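Visit Report: Vatstead Display Village and the Serside Joinery Works

Prepared for the Clamero Housing Cooperative
23 Aug 2025

Purpose of the visit

The Cooperative is replacing the bathrooms and laundries in its older dwellings, and the present supply agreement for cabinetry ends in February. Members asked that staff inspect finished rooms and the place where the cabinetry is made before any new agreement is put to the board. A party of six attended the open day held at the Vatstead display village and continued in the afternoon to the Serside joinery works, which supplies most of the builders represented there.

This report records what was inspected and sets out matters for further inquiry. It does not recommend a supplier.

Arrival and general arrangements

The display village is on the northern side of Vatstead, a short walk from the bus interchange. Visitors registered at a marquee beside the car park and were given a printed map and a price schedule. Parking was adequate until mid-morning, after which vehicles were directed to the sports ground across the road.

The village consists of 17 homes. Entry was by timed ticket at the larger homes and unrestricted at the others. Visitors were asked to keep to the marked paths, as the garden beds along the main street had been planted recently. Signs were clear, although the numbering of the homes on the map did not match the numbers on the letterboxes, and the party lost time on that account.

Two of the homes were fitted out to an accessible standard. Both had level entries from the street and wide hallways. In one, the threshold between the hall and the bathroom had been finished with a raised metal strip, and the attendant noted our comment on it for the builder.

Kitchens and laundries

The kitchens were of a consistent quality and need little comment. Drawers have largely replaced cupboards below the bench, an arrangement which tenants in the Cooperative's newer units have requested in each of the last several surveys. Soft-closing runners were standard. Pantry shelving varied a good deal, and in the cheaper homes the upper shelves were fixed and could not be adjusted.

Laundries were less satisfactory. In several homes the tub had been placed hard against the side wall, leaving no room to stand a basket. The party also observed that the isolating taps for the washing machine were often behind the machine itself. The Cooperative's maintenance staff have long asked for these taps to be reached from inside the adjoining cupboard, and this should be written into any specification.

Bathrooms

Bathrooms were the main interest of the visit. The party considered basin type, benchtop colour, tapware position and the ease with which each vanity could be cleaned and repaired.

Undermount basins were common in the more expensive homes. They allow the bench to be wiped straight into the bowl, and they were favoured by the members present. Maintenance staff were more cautious. An undermount basin depends on the sealant and brackets beneath it, and replacing one in an occupied dwelling takes longer than replacing a basin that sits on top of the bench. Installers at the open day gave differing advice on how often the seal should be inspected.

Dark benchtops drew mixed opinions. They set off a white basin well and help residents with low vision to find its edge. They also show soap residue and hard water marks sooner than a mid-grey or speckled surface does, a point of some weight in Vatstead and the surrounding district, where the water is hard.

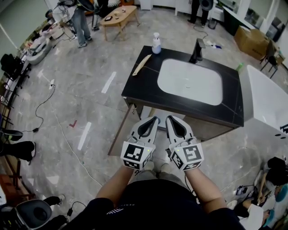
Vanity with black countertop, white undermount sink and black faucet.

Tap placement deserves attention. A tap set to one side at the back of the basin leaves more clear bench on the opposite side, although residents with a weaker hand may find it harder to reach. The party suggests that position be settled dwelling by dwelling where the tenant is known, and that a central position be used otherwise.

Serside joinery works

The party travelled by coach to Serside after lunch. The works occupies a former wool store and was opened to visitors in small groups, with hearing protection and safety glasses supplied at the door. Closed footwear was required.

The tour followed the order of production, from the board store through cutting and edging to assembly and packing. The board store was dry and well ventilated. Offcuts were sorted by size, and the larger pieces are kept for drawer bases. Extraction at the saws appeared effective, and the floor was clean throughout.

Of particular interest was the sample room, where Bondarchuk hinges and drawer runners were mounted on test doors for visitors to try. The works holds spare parts for each range and stated that parts are kept for 17 years after a range is withdrawn. The Cooperative should ask for that undertaking in writing.

The minimum order for contract pricing is 100 cabinets. The bathroom program alone would meet this over its full term, but not in its first stage. Staff at the works indicated that staged delivery could be discussed. Delivery to Clamero would be by the firm's own truck, and cabinets would arrive assembled, so access to upper-floor units must be measured beforehand.

Matters for further inquiry

Written advice should be sought on the servicing of undermount basins, including the expected labour for removal and resealing.

Benchtop samples in black, mid-grey and a speckled finish should be obtained and left in use at the Clamero office kitchen before a colour is chosen.

The specification for laundries should be amended to require isolating taps within reach, together with clear bench or floor space beside the tub.

The works should be asked to quote on staged delivery and to confirm its policy on spare parts.

Copies of the price schedule and the village map are held at the Cooperative's office and may be inspected by members during business hours.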